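Learning Shelf > Everyday Materials > Cloth > Canvas
Friday, February 7, 2025
By the Murnell Learning Desk

What Is Canvas, and Why Is It Strong?

Canvas is a heavy cloth. It is used for tents, sails, shoes, paintings and shopping bags. Most canvas today is made from cotton. In the past, much of it was made from hemp or flax, and the word "canvas" comes from an old word for hemp.

To understand why canvas is strong, you need to know how cloth is put together.

From fiber to yarn

Cotton grows as soft white fluff around the seeds of the cotton plant. Each tiny hair in the fluff is called a fiber. One fiber is weak. You can break it with your fingers.

Before it can be used, the cotton is cleaned and the seeds are taken out. The fibers are then combed so that most of them point the same way. Next they are twisted together into a long thread called yarn. This step is called spinning. The twist presses the fibers against each other, and the rubbing between them – called friction – stops them from sliding apart.

Two or more yarns can be twisted together to make a thicker one. This is called plying. A yarn made from 3 single yarns is called a three-ply yarn.

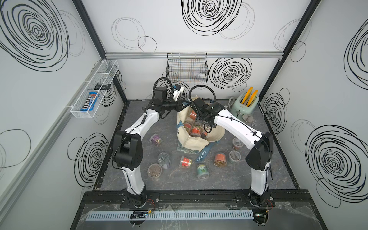 Plied yarn is more even than single yarn. A thin spot in one strand is usually next to a normal spot in another, so the whole yarn has fewer weak places. Heavy canvas is often woven from plied yarn.

From yarn to cloth

Cloth is woven on a machine called a loom. The yarns that run the long way are called the warp. They are held tight on the loom. The yarns that run from side to side are called the weft.

In canvas, each weft yarn goes over one warp yarn, under the next, over the next, and so on. On the following row, the overs and unders trade places. This pattern is called plain weave. A bed sheet can have the same pattern. The difference is that canvas yarns are thicker and are packed closely together.

Plain weave has many crossing points. At each crossing, the yarns press on each other and hold each other in place. A pull on one yarn is partly passed on to the yarns it crosses. This is one reason a bag can carry heavy things without its threads spreading apart.

Pull a piece of canvas along the warp, and it stretches very little. Pull it along the weft, and it also stretches very little. Now pull it from corner to corner. It stretches more, as the small squares between the yarns change into diamonds. This slanted direction is called the bias.

How heavy is heavy?

Canvas is sold by weight. In the United States, the weight is given in ounces for one square yard of cloth. A 6-ounce canvas is light and folds easily. A 20-ounce canvas is stiff and hard to sew on a home machine.
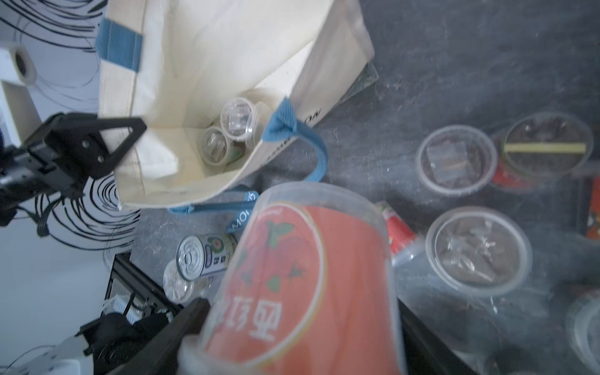
Why does a canvas bag tear at the handles first?

The handles are joined to the bag at a few small places, and the whole load pulls on those places. Makers often sew a box shape with an X inside it at each joint. The extra stitches spread the pull over more cloth.

Canvas and water

Cotton soaks up water. When plain cotton canvas gets wet, its fibers swell and the gaps between the yarns become smaller. A tight canvas tent can keep out a good deal of rain for this reason. Water may still come through where something rubs against the inside of the wet cloth.

Some canvas is coated with wax. The wax fills the gaps, and water forms drops that roll off. Waxed canvas should not be put in a washing machine. Hot water and soap take the wax out.

Plain canvas can also shrink when it is washed. Spinning and weaving leave the yarns stretched, and water lets them relax. Canvas stored damp may grow mildew, a kind of fungus that feeds on cotton and leaves dark spots.

Try it yourself

You need a scrap of old canvas, a magnifying glass and a pin. Ask an adult before you use the pin.

1. Look at the cloth through the magnifying glass. Find the yarns that go over and the yarns that go under.
2. Use the pin to lift one yarn out at a cut edge.
3. Hold the yarn at both ends and turn it against the twist. If it opens into two or more strands, it is plied.
4. Keep turning one strand until it loosens. Pull gently. The fibers slide apart.

Words to know

Bias: the slanted direction across a cloth.
Fiber: a single thin hair of cotton or another material.
Ply: one strand in a yarn made of several.
Warp: the yarns held tight on the loom.
Weft: the yarns that cross the warp.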